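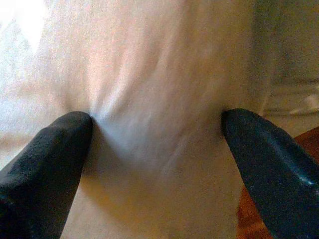 两指夹爪夹取软布的腕部视角调试:共享工坊自建机械臂项目报告

一、项目概况

本报告记录一台桌面机械臂的搭建与调试,任务是从桌面上夹起一块软布并移到旁边的收纳盘中。机械臂在Pullbridge共享工坊内完成装配,末端为自制两指平行夹爪,腕部装有一只小型摄像头,镜头朝向指尖。项目内部代号为Domar,下文沿用。

课程要求每组在学期内完成一个可以重复运行的取放动作,物体自选。本组选择布料,理由有两点:刚性物体的夹取在上一届报告中已有较完整的记录;布料受力后会变形,对夹爪的指尖形状、下压深度和闭合速度都比较敏感,适合用来检验自制末端的设计。指导老师为Eilidh Crichton,工坊设备的使用培训也由她负责。

组内共4人,分工为机械结构、电气、控制程序和测试记录。本报告由测试记录一方执笔,结构与电气部分根据各自的工作日志整理。

二、机械部分

2.1 臂体

臂体为6轴串联结构,关节使用总线舵机,连杆为打印件。底座用螺栓固定在工作台上,早期曾用台钳夹持,大幅摆动时底座会有轻微位移,示教点随之失效,后改为螺栓固定。大臂连杆在第一次装配后出现层间开裂,位置在轴承座附近。重新切片时把打印方向旋转九十度,使层纹与主要受力方向平行,并增加了壁厚,此后未再开裂。

腕部最后一个关节的回差最大。手持夹爪轻轻扭动,可以感到明显的空程。拆开检查后确认是输出法兰与花键之间的间隙,加垫片后有所改善,没有完全消除。考虑到布料任务对末端姿态精度的要求不高,这一项没有继续处理。

2.2 夹爪

夹爪由单个舵机驱动,经齿轮带动两侧手指对称闭合。手指先后做过2个版本。

第一版指尖为薄楔形,设想是让手指插入布料与桌面之间,从下方托起。测试中楔形尖端经常把布向前推,布在桌面上整体滑走;尖端较锋利,绒面布料还会被勾出线圈。

第二版改为圆钝指尖,从上方压住布面,再闭合,把两指之间的布料挤成褶皱后夹住。手指为深灰色,接触布料时褶皱从指尖处向外散开,两指之间的布面下凹。这种形态在腕部画面里比较容易辨认,后面的判断程序也利用了这一点。

圆钝指尖对下压深度的容忍范围比楔形大。下压不足时,指尖在布面上滑过,不产生褶皱;下压过深时,桌面反力会把腕部关节顶离目标角度,舵机电流上升。两者之间有一段可用区间,区间宽度与布料厚度有关,厚绒布明显宽于薄棉布。

2.3 摄像头支架

摄像头支架改过多次,主要矛盾在视野与碰撞之间。支架靠后,整只夹爪都能进入画面,但镜头外壳在下降时会碰到收纳盘边缘;支架靠前,画面只剩指尖附近的区域,定位信息减少。最终取靠前的方案,手指根部不在画面内,左右指尖从画面下方两侧伸入。整块布的位置不再依靠腕部摄像头获取,由示教点给出大致范围,腕部画面只负责接触阶段。

支架与腕部之间垫了一层软胶,用于减小舵机抖动对画面的影响。软胶过厚时镜头自身会晃,现用厚度是逐次试出来的。

三、电气部分

主控板安装在底座后方的盒体内,舵机电源与逻辑电源分开供电,共地。初期两者共用一路电源,夹爪闭合瞬间电压跌落,主控重启,程序停在半途,夹爪保持闭合状态无法松开,只能断电后手动掰开。分开供电后重启现象消失。

摄像头线缆沿臂体外侧走线,在每个关节处留出余量。肘部余量最初偏短,臂体完全伸展时线缆被拉紧,图像间歇中断。该故障排查花费时间较多,起初一直怀疑驱动程序,重装系统后仍然出现,最后在手动摆动臂体时复现。

急停开关串接在舵机电源回路中,按下后舵机失电,臂体会因自重下落。操作规程中要求急停前如情况允许,一手扶住大臂。抱闸方案讨论过,受限于预算和腕部重量,未采用。

四、控制程序

4.1 动作流程

取放动作分为以下阶段:移动到预备点;沿竖直方向下降;接触判断;闭合;提升;夹持判断;移动到收纳盘上方;张开;返回。

各阶段由状态机管理,每个阶段都有超时。超时后统一回到预备点并张开夹爪,不在原地重试。早期版本允许原地重试,失败后布料已被推皱,原先的下降点往往不再合适,连续重试只会把布推得更远。

4.2 接触判断

接触判断同时使用舵机电流和腕部画面。

电流方面,取腕部俯仰关节的读数,与空载下降时的基线相减,差值超过阈值即认为已受到向上的反力。阈值写在配置文件中,为无量纲的原始读数。基线随臂体姿态变化,程序在每次下降的前半段重新采集。

画面方面,在左右指尖前方各取一个小窗口,计算窗口内的梯度方向分布。平整的布面纹理细而杂乱,方向分布接近均匀;指尖压住并拉动布料后,褶皱呈放射状,分布出现集中。两个窗口中任意一个出现集中即计为画面接触。不要求两侧同时满足,原因是两个指尖很少同时压实,常见情况是一侧先出现褶皱,另一侧仍较平。

两种信号的关系为:电流到达上限时无条件停止下降;电流未到上限而画面已判断接触,则再下降一小步后停止。

4.3 夹持判断

提升后再次取两指之间的区域。布料被夹住时,指间区域随夹爪一起运动,画面中基本不变;布料滑脱时,指间区域快速变为桌面颜色。工作台为红褐色木面,与白色绒布的色差较大,用简单的颜色阈值即可区分。换用棕色布料时该方法不可靠,见第五节。

4.4 光照

工坊一侧有窗,白天强光落在布面边缘时,画面局部过曝,褶皱信息丢失。曾尝试自动曝光,指尖进入画面后平均亮度变化,曝光随之跳动,梯度计算结果不稳定。现在固定曝光时间,取值偏暗,允许画面边角过曝,只保证指尖附近可用。夜间仅有顶灯时需换用另一组参数,由操作者手动选择。

另外,手指表面局部有反光。第二版右指侧面打磨得较光滑,高光偶尔落入判断窗口,被误认为褶皱边缘。窗口位置向指尖前方移动后,误判减少。

五、测试

5.1 测试条件

测试用布为白色绒布、薄棉布、棕色绒布各一块,折叠一次后平铺。每次夹取后由操作者将布重新铺平,不要求位置完全一致。运行日志按次保存,包括各关节读数、接触判断结果和腕部画面。整个项目期间日志共2902条,包含调试阶段的空跑和中断记录,因此不作为成功率的分母。

5.2 现象记录

白色绒布:第二版手指可以稳定成褶。主要失败形式为只夹起上层,下层留在桌面,提升后布料展开,末端拖在桌面上。该情况在夹持判断中仍会通过,放入收纳盘时布料有一部分搭在盘外。

薄棉布:成褶较浅,闭合时容易从指间滑出。在指尖内侧贴防滑胶片后改善。胶片边缘使用一段时间后翘起,会粘带绒毛,需定期更换。

棕色绒布:接触判断正常,夹持判断经常误报滑脱,原因为布料与桌面颜色接近。临时办法是在夹取区域下方铺一块浅色垫板。

5.3 闭合速度

闭合速度对绒布影响较小,对棉布影响较大。速度过快时,手指从布面上刮过,褶皱来不及形成。程序中改为两段闭合:前段慢速,指距缩小到设定值后再以正常速度收紧。两段闭合增加了单次动作时间,对课程要求没有影响。

六、与Noltine夹爪的比较

工坊另有一只Noltine夹爪可供借用,为直线导轨式,手指平行度好于自制夹爪。本组将其装在同一臂体上做了对照。由于该夹爪较重,腕部下垂明显,示教点全部重新标定。

使用原装平面手指时,布料很难成褶,表现与自制第一版类似,布被推走。换装第二版圆钝指尖后,成褶情况与自制夹爪接近。由此判断,在本任务中指尖形状的影响大于传动机构的精度。对照只在白色绒布上进行,结论不宜推广到其他布料。

七、遗留问题

腕部回差未消除。长时间运行后舵机温度上升,下降终点略有漂移,目前靠中途停机冷却处理。

单层与双层的区分没有解决。组内讨论过在侧面增设一只固定摄像头,观察提升后的布料下缘,硬件已备好,程序未写。

参数文件目前按布料和光照分别保存,命名不统一,接手者需要先看目录中的说明文本。机械图纸、切片设置和程序放在工坊服务器的Gillies目录下,第一版手指的文件也保留在内,文件名带old字样的不要直接打印,安装孔位与现有法兰不一致。

八、物料与保存

臂体、夹爪及控制盒在7月前存放于工坊储物架下层,断电存放时大臂应折叠并用扎带固定。第二版手指有一对备件,与防滑胶片放在同一个袋内。更换手指时先松开齿轮侧的紧定螺钉,再拆指根螺栓;装回后需执行一次零位校准,否则两指闭合中心会偏向一侧。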